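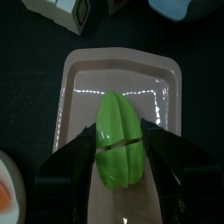 Fascicule 17, p. 205

Techniques de l'aquarelle : notes de cours
Séance 4. Papier, encollage et lavis

1. Objet de la séance

La séance 3 traitait des pigments et de leur pouvoir colorant. On aborde maintenant le support. Une même dilution, posée avec le même pinceau, donne des résultats différents selon la fibre, l'encollage et le grain de la feuille. Les essais se font sur le papier Kollár de l'atelier de Grodescombe et, pour comparaison, sur le bloc Fomano, encollé en surface seulement.

2. Composition de la feuille

Un papier pour aquarelle est fait de fibres de coton, de cellulose de bois ou d'un mélange des deux. Le coton a des fibres longues, qui supportent le frottement et les reprises. La cellulose absorbe moins régulièrement et peluche plus vite sous la brosse. La mention « sans acide » renseigne sur la conservation et ne dit rien du comportement au lavis.

Le grammage s'exprime en grammes par mètre carré. En dessous de 300 g, la feuille gondole dès que l'on mouille une grande surface et doit être tendue. Au-delà de 600 g, la tension est en général inutile.

3. Encollage

L'encollage limite la pénétration de l'eau. On distingue l'encollage dans la masse, ajouté à la pâte avant formation de la feuille, et l'encollage de surface, appliqué après séchage, à la gélatine ou à l'amidon. Beaucoup de papiers de qualité reçoivent les deux.

Un papier trop peu encollé boit : la couleur s'enfonce, perd de son éclat et ne se lève plus. Un papier trop encollé repousse l'eau, qui perle et sèche en taches. L'encollage vieillit. Une feuille gardée à l'humidité peut présenter des zones mates et absorbantes, invisibles à sec, qui apparaissent au premier lavis.

Essai : poser une goutte d'eau claire dans un angle du verso. Si elle est absorbée immédiatement, réserver la feuille aux techniques sèches.

4. Grain

Grain satiné : feuille pressée à chaud, surface lisse. Contours nets, lavis difficile à égaliser, auréoles fréquentes.
Grain fin : feuille pressée à froid. Usage courant, celui de la présente séance.
Grain torchon : relief marqué. Granulation des pigments lourds, effets de brosse sèche.

Le grain agit surtout sur la sédimentation. L'outremer et les terres se déposent dans les creux, alors que les phtalocyanines, très fines, colorent de façon à peu près uniforme.

5. Tension de la feuille

Immerger la feuille à plat dans de l'eau froide, cinq minutes pour 185 g, huit minutes pour 300 g. L'égoutter par un angle. La poser sur la planche en chassant l'air du centre vers les bords. Fixer avec du papier kraft gommé, large de 5 cm, à cheval sur la feuille et la planche. Laisser sécher à l'horizontale, loin de tout radiateur. Une planche inclinée pendant le séchage donne une tension inégale, et le kraft se décolle du côté haut.

6. Lavis uni

Incliner la planche de 13 degrés. Préparer la couleur en excès : un mélange refait en cours de lavis n'a jamais exactement la même valeur. Charger le pinceau, tracer une bande horizontale, laisser la goutte se former au bord inférieur. La bande suivante reprend cette goutte sans remonter dans la précédente. En bas de feuille, absorber l'excédent avec le pinceau essoré.

Défauts usuels :
Stries : pinceau insuffisamment chargé ou inclinaison trop faible.
Auréoles : eau ajoutée dans une zone à demi sèche, ou excédent laissé en bas.
Points blancs : poussière, gras des doigts, grain non rempli.

7. Lavis dégradé

Même conduite, en ajoutant de l'eau claire à chaque bande. La quantité ajoutée doit rester constante. Pour un dégradé long, deux passages légers, avec séchage complet entre les deux, sont préférables à un passage unique. Vérifier le séchage du dos de la main : un papier encore froid au toucher est encore humide.

8. Travail à rendre

Sur une feuille tendue de grain fin : un lavis uni, un dégradé simple, un dégradé en deux passages. Mêmes exercices sur Fomano, format réduit. Noter au verso, au crayon, le papier, le grammage, le pigment et la durée de séchage. Les feuilles sont à déposer à l'atelier de Trullumville au plus tard le samedi 7 avril 2018. Les feuilles sans indications au verso ne seront pas corrigées.

Matériel pour la séance 5 : gomme à masquer, pinceau usagé, savon, éponge naturelle, chutes de papier de la présente séance.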